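3.2 Collection of demonstrations

Demonstrations for the Halotcombe set were gathered with hand-held grippers, so that no robot was needed at the point of recording. Each operator held one gripper in each hand and carried out short household tasks at ordinary speed. Recording took place in furnished rooms at two sites, Cleltenham and Clumum, and began in February. Operators were asked to leave shelves, cloths and books as they found them, as we wished the learning system to meet the clutter of normal homes.

In total 3,932 attempts were recorded. Of these, 212 were set aside because the position track was lost for part of the attempt, and a further 1,267 were kept for testing only. Fruit handling was included early on – the items differ in size and shape, and they often rest against one another, which makes the choice of grasp harder. Figure 2 shows a view from one gripper during a task of this kind, with its fingers open on either side of a mandarin and the second gripper at the right.

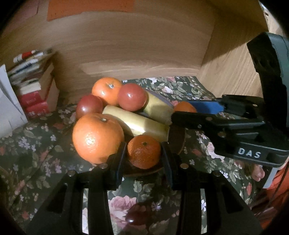
Figure 2. Two-handed fruit handling inside a wooden cabinet.

Each attempt was stored with the finger opening and the path of both grippers, on a shared clock. Attempts were then checked by a second operator, who marked the start and end of every grasp using the Hunt labelling tool. Where the two operators disagreed on an end point, the later one was used. No attempt was shortened or joined to another before training.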